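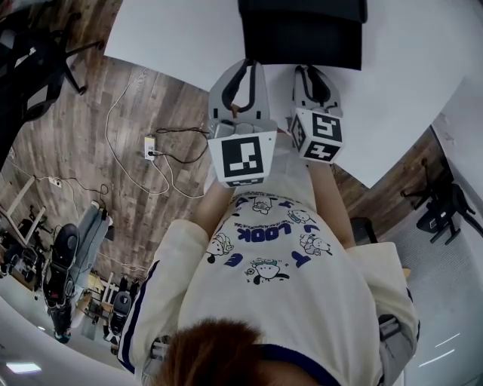
The bread oven in Trellodham had been cold for the better part of my childhood, and I grew up thinking of it as a kind of odd stone shed that the town had built around by mistake. We played on the roof of it. Somebody's goat slept in the doorway. So when my cousin called in February to say that Abilio Calvo was baking in it again, and that people were driving over from Studham for the rye, I laughed out loud and then, I'm a little embarrassed to say, I booked a ticket.

Abilio is a big, slow-talking man who spent 7 years in a commercial bakery and came out of it, he told me, hating the sound of timers. He doesn't own one now. He lights the fire a little after nine at night, lets it burn down while he dozes in a lawn chair, and by four in the morning he's raking out the coals and holding his forearm in the mouth of the oven to feel what kind of day it's going to be. "If I can say my grandmother's whole name before I pull my arm out, it's bread," he said. "If I can't, it's pizza, and we wait." (She was a Marín on her mother's side and had a great many names.)

The first loaves go in when the bricks are a bit over 600 degrees, according to a thermometer his daughter gave him, which he keeps in a drawer and mostly argues with. The flatbreads go first, then the rye, and when things have settled to 420 or so, in go the beans, the covered pots that the neighbors drop off with their names on masking tape. I lifted a lid or two, I admit it. One had a whole head of garlic sitting in the middle like an egg in a nest.

The flour comes from Valeriano Sotomayor, who grows an old tall wheat on the hill road and complains about it beautifully. It falls over in the wind! It yields next to nothing! He has been planning to tear it out for as long as he's been planting it, and every fall he saves the seed. The two men talk on the phone most evenings, and as far as I could tell from my end of the kitchen they talk entirely about rain.

I stayed 2 weeks, longer than I'd meant to, and got to be fairly decent at shaping a round loaf and very poor at sliding it off the peel. Abilio ate my crooked ones himself, standing up, with olive oil and a lot of salt. On my last morning he wrapped a rye in a dish towel for the trip, and I had eaten half of it before the bus reached the Studham road.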